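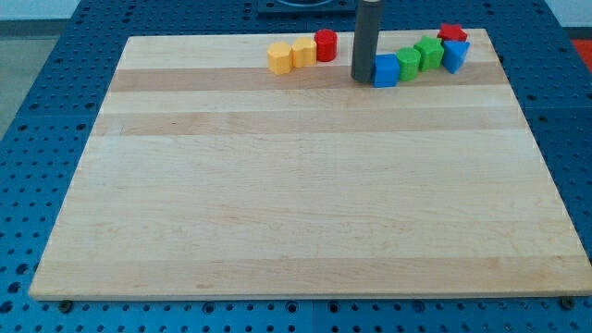 Betreff: Re: [Spielzeugwerkstatt] Steckspiel, was machen wir mit den Resten?
Von: Zohreh Tabrizi
An: Liste Spielzeugwerkstatt
Datum: Donnerstag, 17. Dezember

Hallo Naveen, hallo alle,

danke fürs Nachfragen, ich wollte sowieso schreiben und bin dann wieder drei Tage lang nicht dazu gekommen (Plätzchen, Erkältung, das Übliche im Dezember).

Naveen Tripathi schrieb:
> Liebe Liste, im Schrank in der Werkstatt liegt immer noch die Tüte mit
> den einzelnen Steinen aus den Sortierspielen, zu denen die Kästen fehlen.
> Kann man daraus noch etwas machen oder kommt das weg? Und weiß jemand,
> ob man eine Ahornplatte ölen muss, wenn Kinder darauf spielen? Ich habe
> noch 2 Platten aus Hurnusham stehen, Leimholz, unbehandelt, und würde
> ungern etwas falsch machen.
> Gruß, Naveen

Bitte auf keinen Fall wegwerfen! Ich habe mir im November eine Handvoll davon mitgenommen und damit herumprobiert, und zwar ganz ohne Kasten. Die Steine kommen hinten auf ein großes Ahornbrett, in einer lockeren Reihe, und vorne bleibt alles frei. Mehr ist es erst mal nicht. Meine Nichte (drei) hat sich davorgesetzt und sofort angefangen, sich welche nach vorne zu holen, erst die gelben, dann den roten Zylinder, dann wieder alles zurück. Mit dem Kasten war sie immer nach ein paar Minuten durch, weil eben irgendwann alles drin ist. Auf dem Brett hat sie sortiert, gestapelt, umgeworfen und mir zwischendurch Suppe verkauft.

Wichtig ist wirklich der freie Platz. Ich hatte zuerst ein kleines Tablett genommen, 30 mal 30, da lag alles übereinander und es wurde nur geschoben und geschimpft. Jetzt ist das Brett 70 breit, und das ist schon ein ganz anderes Spielen. Größer geht bestimmt auch, aber dann bekomme ich es nicht mehr allein die Treppe hoch.

Zum Ahorn: Ich mag ja gerade, dass Leimholz so schön streifig ist, ein Streifen fast weiß, der nächste eher wie Honig, und irgendwo sitzt immer eine dunklere Lamelle drin. Bei mir im Laden in Bisilmont wollte man mir die "schlechten" Platten billiger geben, also die mit den Farbunterschieden, und ich habe natürlich genau die genommen! Die bunten Steine leuchten darauf viel mehr als auf dem grauen Tablett von vorher.

Ölen muss man nicht unbedingt. Wenn nur trocken gespielt wird, reicht es, fein zu schleifen, feucht abzuwischen, trocknen zu lassen und dann noch einmal drüberzuschleifen, weil sich die Fasern beim ersten Mal aufstellen. Die Kanten bitte ordentlich brechen, auch unten, da fassen die Kleinen nämlich hin, wenn sie das Brett wegziehen wollen. Wer doch ölt: ein Öl nehmen, das für Kinderspielzeug freigegeben ist, ganz dünn auftragen, den Überstand abnehmen und dem Brett ein paar Tage Zeit lassen, bevor es zu den Kindern kommt. Ahorn wird dabei etwas gelblicher, das muss man mögen. Und die Lappen ausgebreitet trocknen, nicht zusammengeknüllt in den Eimer, die können sich selbst entzünden.

Die Steine habe ich in lauwarmem Wasser mit Spülmittel gewaschen und mit einer alten Zahnbürste die Kanten nachgebürstet. Zwei hatten einen Riss, die sind aussortiert, und ganz kleine Teile gebe ich sowieso nicht heraus. Schaut da bitte wirklich jedes Stück einzeln an, gerade wenn das Brett in eine Gruppe mit Krabbelkindern soll.

Für die Kita Rokivstead hatte ich ja halb versprochen, dass wir im neuen Jahr etwas abgeben. Naveen, wenn du deine Platten dafür hergibst, schleife ich sie gern mit, ich habe das Gerät noch bis Ende der Ferien hier. Und falls jemand von euch zu Hause noch einzelne Formen herumliegen hat, am liebsten blaue und grüne: immer her damit, 10 Stück pro Brett sind völlig genug. Frau Safavi hat mir außerdem einen Stoffbeutel mit Kordelzug genäht, da passt ein ganzer Satz hinein, und sie würde noch einen zweiten machen, wenn ihr jemand festen Stoff mitbringt.

Liebe Grüße und bis zum nächsten Werkstattabend
Zohreh

PS: Die graue Filzunterlage liegt bei mir, falls sie jemand gesucht hat.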